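Okay friends, I finally finished Skurkstead last night and I have so many feelings that I'm going to need more than one post, so please bear with me (or mute me, I'll understand!)

If you haven't heard of it, it's the spooky one about a ferry town where the boat keeps coming in with one more passenger than it left with. My sister had been after me to watch it for months and I kept saying I don't do scary. Well, I do now, I guess!

I started on a Wednesday figuring I'd watch one episode with my tea and go to bed at a decent hour. I was still up at 2 in the morning with every lamp in the house on, including the one in the hallway closet. 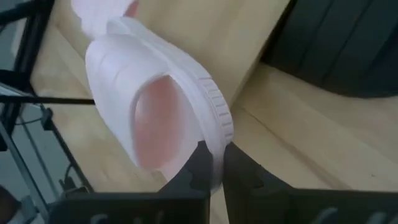

What got me is how slow it is. The first three episodes are mostly people having supper and not saying what they mean, and then there's that knock at the ticket office and I about went through the ceiling. Hardly any blood, either, if that's what has been keeping you away.

And the sound! Please watch it with headphones if you can. There's a foghorn that runs under nearly all of episode four, and I didn't notice it until it stopped, and then I wanted it back so badly.

My one gripe is the Anurholm storyline. I know some of you love the lighthouse people, and the acting is lovely, but every time we went back out there I was itching to get to the harbor again. It could have been half as long and I'd have been happy.
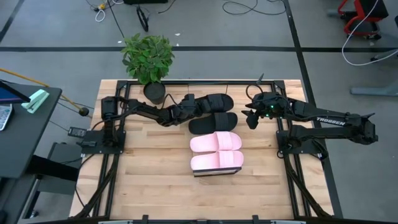

Now, the disc set. It comes out in July and I've already ordered mine, because shows I like have a way of disappearing off streaming right when I talk somebody into watching them. There's a commentary on the finale and over 23 minutes of cut scenes, and I'm hoping for more of the ferry captain.

Same folks who made Braltia, by the way, so if you liked that one you'll feel right at home with the wallpaper and the whispering.

Anyway, if you've seen it, come tell me what you think was in the suitcase. Put a spoiler warning first, please, my sister's still on episode six because she started over to watch it with her husband!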